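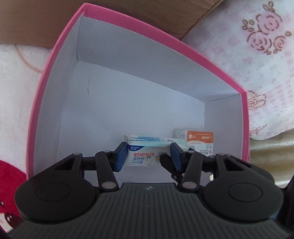
**Where is the museum?**

In the old Staver grain store, right by the river landing. Come in through the yard gate and follow the brick path. The front steps are closed until January while the stone is being repaired.

**What's on right now?**

So much! The big one is *Letters from Olari*, which opened 08/01/2025 and fills the whole upper floor. It has 1,336 letters, ration cards and postcards, and you can pull out the drawers and read copies of over 200 of them yourself.

**Do I need to book?**

Only for groups. Everyone else can just walk in — weekday mornings are lovely and quiet.
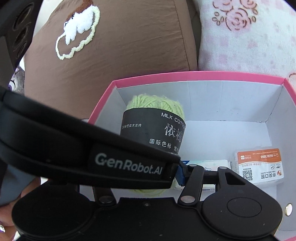
*Open box with a pink rim, white inside.*

**Are there guided tours?**

Yes, and please take one! Nelly Paucar leads the morning walk through the cellars, and Wayne Bouchard does the afternoon one on the ferry years. Each tour takes 50 minutes.

**Can I bring a stroller?**

Everywhere except the cellars. The elevator is next to the coat room.

**Can I give you family papers?**

We'd love to see them! Write to Elvira Ayala first and tell her what you have. Scans are fine — you can keep the originals at home if you like.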